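Leave the cables long

There is a school of thought in our trade that a tidy cell is a reliable cell. I held to it for years, and on fixed-path machines I still mostly do. On the two-arm cloth cell at Oltthorpe I think it has cost us more downtime than any other single habit, and I would like to see it dropped from the build sheet.

The cell is a simple one. Two arms are mounted at the front of a table, one at each side, inside a white enclosure. They pick up cloths, spread them, fold them and put them on a stack. Vumilex supplied the arms and Harb built the frame. The maintenance plan was written by Katia Amato before the cell ran, and most of it has held up well.

The part that has not held up is the cable dressing. The plan called for the gripper cable to be tied down at every link, with just enough slack at the elbow to reach full extension. It looked very good. The first gripper fault came after 700 folds and was logged as a bad gripper. We changed the gripper. The second came at about the same interval, on the other arm, and we changed that one too. Rania Nimri then put a meter across the cable while moving the wrist by hand, and found the break 17 mm behind the connector. Both of the grippers we had taken off were sound.

Full extension is the wrong case to dress for. An arm folding cloth spends very little time stretched out. It spends a great deal of time turning the wrist over with the elbow bent, and a cable tied close to the wrist takes all of that twist in a very short length. A loose loop spreads the same twist over a long length and the copper hardly notices.

The objection I hear most is snagging. Parvathi Kaimal makes it well: a loop above the work will sooner or later catch on the other arm. I accept that it can. A snag, however, is visible, stops the cell at once and is put right in minutes. A fatigued conductor gives a fault that comes and goes, and it took us the best part of a month to find ours.

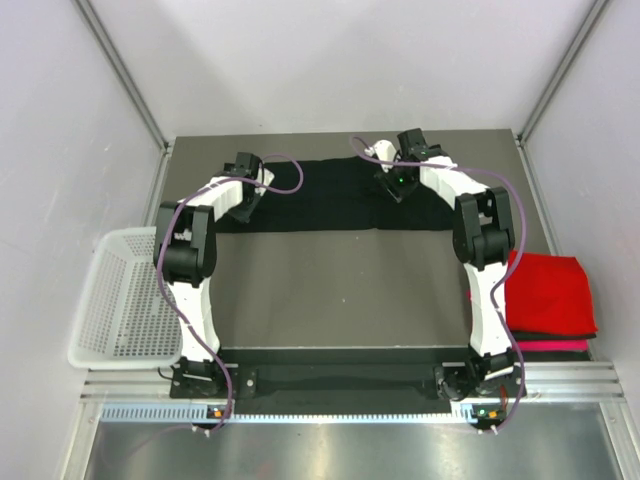 The second objection is that a loose cable cannot be inspected to a standard. Kimie Takeda's answer was to write one. Run both arms through the full fold at low speed, with a cloth on the table, and watch the loop. It must not touch the cloth, and it must not pull straight at any point. If it does either, move the last tie back towards the elbow and run it again. This takes longer than cutting the ties to a drawing, and it has to be done for each arm separately.

We now repeat that check every 3000 folds and whenever a gripper has been off. Spare cables are bought in purple, which shows up well against the white links and makes the check easier on the eyes. I would also fit the connector with a proper boot, which Skivosano sells and which our purchasing people have so far declined to buy.

Carla Rawashdeh has asked whether the same rule should go on the older cells. My view is that it should go on any arm that turns its wrist under load, and that the tie spacing in the present build sheet should be struck out before the next cell is ordered.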